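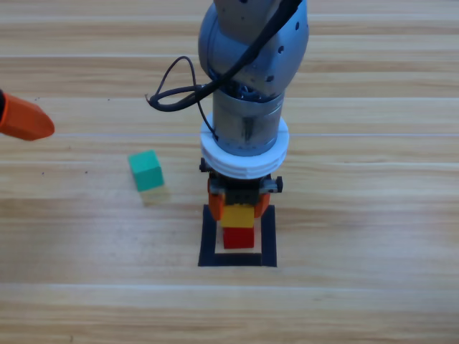

A grey robot arm over a light wooden tabletop.

Eynon shoppers to bring their own jars as Brillero takes refill shelves to all its stores

Grocery chain Brillero will put refill shelves into every one of its 40 shops from April, after a trial at the Eynon branch that customers took to far more quickly than anyone at the company had dared to hope.

The shelves let people fill their own jars, tubs and bottles with everyday goods such as rice, oats, pasta, lentils, washing-up liquid and laundry powder, and pay only for what they take. There is no smallest amount and no special container to buy. An old jam jar will do very nicely, and so will the ice cream tub that has been sitting at the back of the cupboard waiting for a purpose in life.

The Eynon trial began with a single short aisle between the bread and the tinned soup, and for the first week or so people mostly walked past it and had a look. Then they started coming back with bags of jars. By the end of the trial the range had grown to 151 products, many of them suggested by shoppers on the cards left beside the scales, and almost 40 per cent of the customers who bought rice at the shop were buying it from the refill shelf.

"We have wanted to do something about packaging for years, and we are so pleased that it was our customers in Eynon who showed us how to go about it," said a spokesperson for Brillero. "They told us the scoops were too big and they told us the labels were too small, and they were right on both counts. They also asked for red lentils, and kept on asking until we found room for them. We would like to say a very big thank you to everybody who filled in a card."

Using the shelves is simple. Shoppers weigh the empty container first and stick on the printed label, then fill it up and take it to any till, where the weight of the container is taken off before the price is worked out. Staff will be on hand in every branch for the first 3 weeks to help with the scales, and anyone who would sooner not do the scooping themselves need only ask. Clean paper bags will be kept next to the shelves for people who have come out without a jar, and these are free.

The dry goods will be supplied by Dudurer, the family milling and packing firm that has worked with Brillero since its earliest days. Dudurer will deliver in large returnable drums, which go back to the mill on the same lorry to be washed and filled again. The liquids will arrive in a similar way, and the empty drums will be collected each Friday.

Brillero has also agreed to share what it learned in Eynon with Hostelia, the group of guest houses and small hotels, which hopes to do away with miniature soap and shampoo bottles in its bathrooms and buy its breakfast cereals by the drum.

Products that are sold packed today will stay on sale alongside the refill range, so customers who prefer a packet can carry on just as before. Prices on the refill shelves will be the same as or lower than those of the matching packed goods, weight for weight.

Each shop will hold an open morning when its shelves are ready, with tea, coffee and a slice of oat flapjack made from the refill range. Everyone is welcome, with or without a jar. Opening times and a full list of products will be put up in branches, and suggestion cards will be kept beside the scales.

Notes to editors

Brillero is a grocery chain with 40 shops. The refill range includes dry foods, cooking oils and household cleaning products. Customers with food allergies will find full ingredient and allergen details on each dispenser, and are advised to speak to a member of staff before filling.

Enquiries: please contact the Brillero press office during shop hours.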